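**Black clothes fading after 6 washes**

**flustow_dan:** My black work shirts go gray fast. I wash them cold, inside out. Do I need a special detergent?

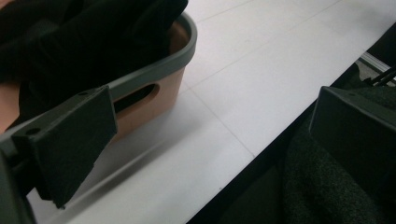

They're all cotton, and I hang them indoors.

**Waraporn K:** Skip the special stuff. Use less soap and a short cycle, 30 minutes at most. 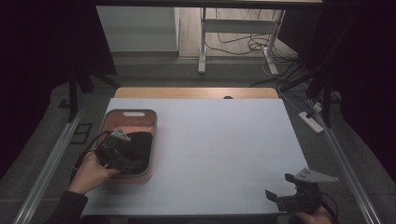 Vinegar in the rinse helped mine too. I keep darks away from everything else until wash day. A shallow plastic tray like the pink one is enough for a single black item.

**yao1437:** Disagree on vinegar. It did nothing for me and it's hard on rubber seals. Spin speed matters more. 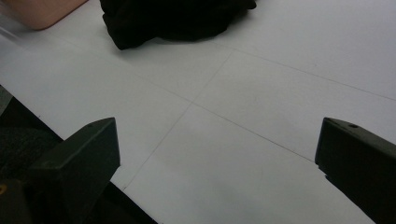 ### Reply from flustow_dan

I'll try the short cycle first.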